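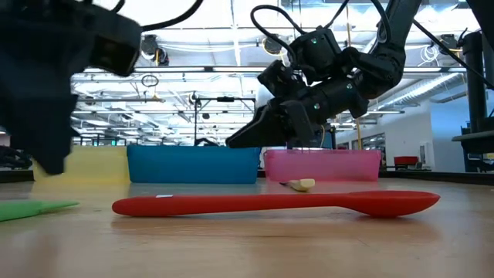 Two arms over the yellow, blue and pink bins, red spoon in front.

Bin sorting, week two of demonstrations
March 4, 2024

The target for this task is 200 usable demonstrations. An episode is one operator driving both arms from the leader station, starting with kitchen utensils on the table and ending with the table clear and each item in a bin. The prompt string names the item and the bin color. I rewrote the strings once already, after finding that "put away the spoon" gave the policy no reason to look at the bins at all.

Most of last week went into reset variation. In the December set (collected for the Bronari demo) the operators put everything back in nearly the same place every time, and the policy learned the place. It reached for the spoon's usual position with the spoon moved a hand's width over. For this set I generate a start sheet before each block, with an item list, a rough zone for each item and a handle direction. The operator follows the sheet and does not tidy up.

Bin order is still fixed within a block. Swapping it between episodes would be better for the data, but it slowed resets enough that operators started skipping steps on the sheet, so I swap between blocks and log the order in the metadata.

Flat items are the slow part. A spoon lying on a smooth table gives the fingers very little to get under, and the operators have developed different habits for it. One pinches the handle from the sides. Another presses on the edge of the bowl to tip it, then grabs. Both work. Mixed in one dataset they give a policy that hesitates between the two - I saw this clearly in the Gustville runs. The written rule is now a side pinch on the handle, with up to 3 attempts before the episode is marked as failed. Failed episodes are kept in a separate folder. Recoveries inside that limit stay in the main set.

The fixed view sits low, close to bin height. It is good for judging finger clearance over the rims and poor for seeing what is inside a bin. Success labels therefore come from the operator's button press, and I check every fifth one by hand.

Still open:

Idle frames at the start of episodes. I trim them with a joint velocity threshold, which sometimes eats a slow first reach.

Clock drift between the arm logs and the video. The Vaněk sync script fixes it after the fact. I would prefer to fix it at the source.

Whether to move the rig to the Cakancombe room before the next block. Different lighting would help, recalibration would cost a day.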